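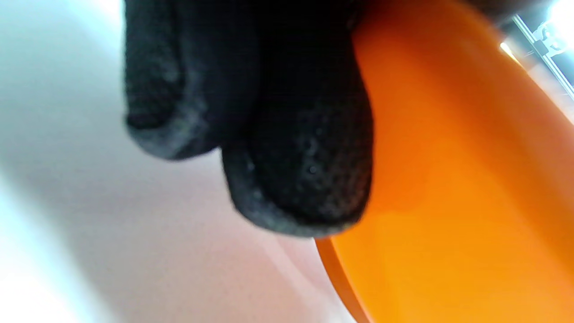 3 min read

Sturnwood Opens Tableware Lending Room at Evangelista Hall

Jan 19, 2025

STURNWOOD — The City of Sturnwood has opened a lending room for plates, bowls, cups and serving pieces on the lower level of Evangelista Hall, giving residents and local groups a place to borrow reusable tableware for parties, meetings and neighborhood meals.

The room is operated by Skimow, the household goods exchange that has run the city's furniture and kitchenware drop-off site under contract with the Department of Public Works. It holds 891 pieces at opening, nearly all of them received through the drop-off site and inspected there before being transferred to the hall.

Under the terms approved last fall, any adult with a Sturnwood library card may borrow up to 55 pieces at one time for a period of six days. Schools, congregations and registered community groups may borrow up to 300 pieces with advance notice. There is no charge for borrowing. Items that are lost or returned broken are billed at a flat rate posted at the counter.

Gergely Fülöp, who manages the Skimow program, said the lending room was proposed after staff noted how much serviceable tableware was arriving at the drop-off site in quantities too small to interest most households.

"We would receive three plates from one family and two bowls from another," Fülöp said. "On their own they are difficult to place. Put together by color and size, they make a table."

Stock is arranged by color instead of by pattern or maker. Orange, yellow and white pieces make up the largest groups, followed by blue and green. Borrowers may request a single color or accept a mixed set, and staff at the counter will assemble the order while they wait if the room is not busy. Mixed sets are packed in stackable crates with a printed list of contents under the lid.

Each item is checked by hand before it goes on the shelf and again when it comes back. Plastic items receive particular attention at the rim, where small cracks tend to start. Anything with a rough edge is withdrawn. Glassware is not being lent at this time.

Washing remains the responsibility of the borrower. Items must be returned clean and dry, and the counter will not accept crates that contain food residue. Every returned piece is washed a second time in the hall's commercial kitchen before it is lent again. The kitchen was refitted last April as part of the general repairs to the building, and its use by the lending room does not affect existing bookings for the main floor.

The program follows a similar service in neighboring Hidton, where the public library has lent serving dishes and large cooking pots for several years. Sturnwood staff visited Hidton during the planning period and adopted its crate system with minor changes. The two programs will keep separate stock, although Fülöp said they have agreed to refer large requests to one another when one is unable to fill an order.

Residents who wish to give items may continue to use the drop-off site during its regular hours. Donations are not accepted at Evangelista Hall, where storage is limited. The program is seeking flat dinner plates, shallow bowls and plain lids in good condition. Decorated holiday pieces, disposable containers and items with loose handles will be declined.

"Plain things are the most useful to us," Fülöp said. "A solid color can go out with almost anything else on the shelf."

Reservations may be made in person at the hall or through the Skimow page on the city website. Borrowers should bring a library card and allow time for the contents of each crate to be checked at the counter — both parties sign the list before the crate leaves the building. Late returns may be renewed once if no other borrower has reserved the same items.

The entrance to the lending room is on the parking lot side of the building, next to the elevator. Visitors who need help carrying crates to a vehicle may ask at the counter.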